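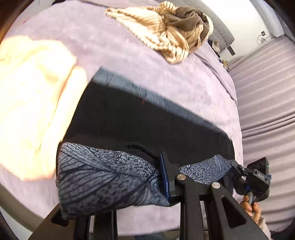 Jarkero Desktop Foil Press: my review after a lot of greeting cards

I make cards and small packaging runs, mostly for people with tiny businesses who want something nicer than a label off an office printer. For a long time I sent anything with foil on it out to Hermans, a trade printer two towns over. They do lovely work, but their minimum order is bigger than most of my customers can stomach, and the wait in the busy season gets silly. So in February I gave in and bought the Jarkero, the small desktop model with the heated plate and the hand lever. I've used it nearly every working day since and I have opinions!

What you get

The press itself, a brass practice die, a roll of gold foil, a sheet of silicone packing, tweezers, and a manual that was clearly translated in a hurry. The practice die is a little leaf. I have now foiled that leaf onto everything in the house that will lie flat. The power cord is short (mine goes through an extension, which the manual grumbles about), and the feet are rubber and grip well. It is heavier than it looks in the pictures online. Get a second person to help you lift it, or do what I did and walk it across the workbench one corner at a time, swearing.

Setting up

This took me most of an afternoon. The plate has to be level with the bed, and there are four small adjusting screws with no markings on them at all, so you turn one, pull a test, squint at it, and turn it back again. Once I had it right I put a dot of nail polish on each screw so I'd know if they moved. They haven't, so credit where it's due.

Heat-up is slow. I switch it on, make coffee, answer a couple of emails, and by then it's ready. The display reads in Fahrenheit or Celsius and you hold two buttons down to swap, which I found by accident while wiping it with a cloth.

How the foil looks

On smooth, heavy, uncoated card it is gorgeous. Crisp edges, proper shine, and a slight dent you can feel with your thumb. I ran business cards for a customer of mine, Pieter Aerts, who sells restored clocks, and his logo has very thin hands on a clock face. I was sure they'd fill in. They came out clean at 206 degrees on my display, with a quick firm pull and no lingering. He ordered more the same week, so I think he was happy.

Textured stock is a different story. The foil skips the valleys, and if you crank up the heat to make up for it you get fuzzy halos around the lettering. I got decent results on a light cotton paper by adding a thicker packing sheet and pulling harder, but my shoulder knew all about it the next morning. If most of your work is on felt or laid paper I'd think twice.

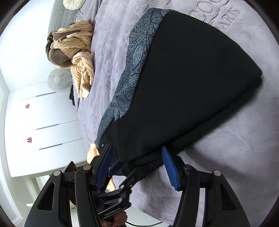 Big solid areas are hard too. Anything wider than a matchbox tends to come out with a freckle or two, and you can't really go back over it, because the second hit never lands quite in the same place. I now tell customers up front that solid blocks go out to the trade printer and fine line work stays with me. That split has worked well.

Foil brands

The roll in the box is okay for learning on. The gold is a bit orange for my taste and it sheds little flakes. I switched to Pallex foil pretty quickly and the difference is night and day, especially in copper and the matte white. It costs more per roll but I waste far less of it, so I suspect I come out even. I tried a holographic one from a bargain seller as well and it stuck to absolutely everything except the card. Straight in the trash.

Speed

Let's be fair, it's a hand press. You place the card, lay the foil, pull, lift, peel, repeat. I can keep up a nice rhythm with a podcast on, but a job of 3,000 swing tags nearly finished me off, and I wouldn't quote for one that size again. For short runs it's a pleasure. There's a feed attachment that advances the foil for you, sold separately (of course it is), and having borrowed one I'd say it's worth the money if you do more than the odd batch. It saves fiddling with tweezers near a hot plate, and my fingertips were very grateful.

Dies

You'll need to have your own made. Magnesium is cheaper and fine for a one-off, brass lasts. I order from Braltero, where Boris Kadrić in the artwork department has saved me more than once by spotting lines that were too thin before they got cut. Check the thickness before you order! The Jarkero wants the thinner kind, and the manual mentions this on the second-to-last page, long after most of us have ordered the wrong one. Mine is now a paperweight.

Things I'd change

Markings on the adjusting screws, please. A longer cord. A lever with some padding on it (I've wrapped mine in handlebar tape and it's much nicer). And a positioning guide that stays put, as the one supplied creeps a hair to the left every few pulls. I tape down a strip of scrap board and butt the cards up against that.

Would I buy it again?

Yes, for the kind of work I do. It has let me say yes to small jobs I used to turn away, and customers love being able to choose a foil color from the actual rolls on my shelf. I'm giving it 4 out of 5, with the missing star going to those screws.

Updated 5th April: the heating light now flickers when it's warming up. The press still reaches temperature and the prints look the same, so I've emailed support and I'll add their answer when I get one.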